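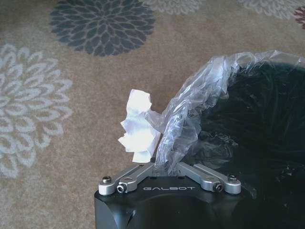
How Does a Robot Learn to Take Out the Trash?

Think about the last time you changed a trash bag. You grabbed the plastic, gave it a tug, and up it came. Easy! You probably thought about lunch the whole time.

Now try explaining it to someone who has never touched a bag. How hard should they pinch? Where should they hold the bin? What if a tissue gets squeezed in with the plastic? You would be talking all afternoon, and you would still forget something.

That is the trouble with teaching a robot. Writing down every rule takes forever, and trash never follows the rules anyway. So robot teachers do what a good swimming coach does. They show the robot how it goes, over and over again, and let it learn from the examples.

What is an example?

An example is one try at a job, saved from start to finish. Engineers call it a demonstration, or demo for short. At a robot lab called Stimbridge, a team leader named Nabila Entili and her crew collect demos of household chores. A person steers the robot's arms, and the computer saves two kinds of things at once: what the cameras see, and how each part of the robot moves.

Why would a robot need a camera down by its hand? Try threading a needle with your face way up by the ceiling and you'll understand! A camera near the gripper (that's the robot's hand) gets a close look at the plastic where it is being pinched. Thin plastic is sneaky stuff. It's see-through, so the pattern of the rug shows right through it, and every wrinkle shines in the light.

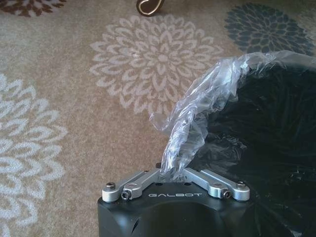
A computer that has only ever looked at cups and blocks can have a very hard time working out where a clear bag begins and ends. It needs to meet lots of bags, crumpled in lots of different ways.

How many is lots?

For the trash chore, Nabila's crew set a goal of 200 good demos. They saved 697 tries before they had them! The extra ones had something wrong, like a bag that slipped away or a camera that stopped recording. Each one got watched and sorted by a person, and that took longer than the steering did.

The crew also changes things between tries. They turn the bin a little, or move it to a new spot on the rug, or crumple the tissue a different way. If every demo looked the same, the robot might learn that bins live in exactly one place. Move the bin over by the length of your shoe and it would be lost.

Two hands are better than one

A bin that's light enough to lift is light enough to tip over. People fix this without thinking: one hand steadies the bin and the other hand does the pulling. A robot with two arms has to learn teamwork between them, so the demos save both arms together, along with a higher view that takes in the arms, the bin and the room.

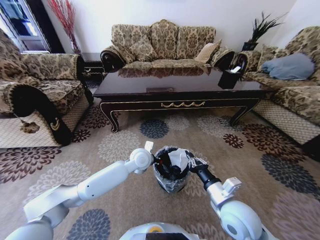 After the demos are sorted, they go into a computer program that hunts for patterns. When the camera sees this, the arms usually move like that. The program makes a guess, checks it against what the person did, and fixes itself a tiny bit. Then it does that again, a huge number of times.

Try it yourself!

You need a friend, a small empty bin, a clean bag and a crumpled tissue. Put the bag in the bin and drop the tissue inside. Your friend is the robot and keeps both eyes shut. Using only words, guide your friend to take the bag out. Next, let your friend watch you do it 3 times and then have a turn with eyes open. Which way went faster?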